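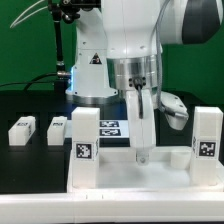
Unit 4: Locating and Labelling Small Parts on a Work Surface

Course notes, Workplace Layout and Part Presentation
Gosgate Technical College, Tatham Building
Author: Jankauskaitė
Revised 2023-08-11

4.1 Scope

These notes cover how small rectangular parts are laid out so that each can be found, identified and returned to the same place. They deal with the surface, the resting places, the labels and the reference sheet. Clamping is left to Unit 5. Students should have read the Drernico tolerance tables before the practical.

4.2 Terms

Work surface: the flat area on which everything else is set out.

Pad: a small area with a defined outline, on which one part rests. A recessed pad sits lower than the surface next to it.

Workpiece: the part itself. In this unit, a plain rectangular block.

Marker label: a small printed pattern fixed to a part, used to tell one part from another.

Reference marker: a printed pattern fixed to the surface or to a sheet. It stays where it is while the parts are moved.

Tray: a shallow holder for parts before or after they are placed.

4.3 Colour and contrast

The opening picture shows white blocks on dark pads, with a black surface beyond. The edges of a pale part are easy to find against a dark ground, whether by eye or by camera. The same applies to labels in reverse: a dark pattern needs a pale border on all sides, and on a white block the block can supply it. If the pattern is printed right up to the edge of the part, the border is lost and the outline of the pattern merges with the surface behind it.

A matt finish is preferred for the surface. Gloss finishes return highlights which move when the lighting or the viewpoint changes, and a highlight across a label can hide part of the pattern. Fingerprints on a black surface have a similar effect and should be wiped off before measurements are taken.

4.4 Recessed pads

A flat part lying on a flat surface has three freedoms left: it can slide in two directions and it can turn. A recess limits all three if its walls are close to the part. Where the recess is much wider than the part it only limits the largest error, and the part may still lie at an angle inside it.

Clearance is the difference between the width of the recess and the width of the part. Too little and the part rides up on the rim. Too much and the position is poorly defined. For the practical, use the clearance given in the Drernico tables and record the value used.

Check the floor of the recess for dust and swarf. A chip under one corner tilts the block, and the label on its top face tilts with it.

Pad spacing should leave room on both sides of each part for whatever is going to take hold of it – fingers, tweezers or a tool. Draw the approach as well as the part when planning the layout. A common fault in coursework is a layout in which the parts fit but the hand does not.

4.5 Labels on the top face

Put the label on the face that will be uppermost in use. Fix it square to the edges, so that the angle of the label gives the angle of the block. Any error in fixing is carried into every later reading and should be measured once and written down.

Each label must be unique within the set. Two blocks of the same size and colour cannot be told apart by shape.

4.6 The reference sheet

A white sheet with two markers, one above the other, lies behind and between the blocks in the picture. One marker is enough in principle to give a position and an angle. A second gives a check: the distance between the two is known from the print, and if the measured distance differs, something is wrong with the measurement or the sheet has buckled.

Notes on printing:
– Print at 100 per cent. The 'fit to page' setting changes the size of the pattern.
– Measure the printed pattern with a steel rule before use.
– Fix the sheet at all 4 corners.
– Do not laminate with a gloss film.

4.7 Practical exercise

Working surface: bench area, Tatham Building. Allow 145 minutes, including clearing up.

1. Set out two pads and one reference sheet on a dark surface. Sketch the layout with dimensions.
2. Place a labelled block on each pad. Record position and angle relative to the reference sheet.
3. Move both blocks to the tray, then return them to their pads. Record again.
4. Repeat step 3 until there are 6 sets of readings.
5. Report the spread for each block separately.
6. Repeat with the blocks on the bare surface, placed by eye, and compare.

Reports are to be handed in by the end of the first week of December. Attach the layout sketch and the raw readings.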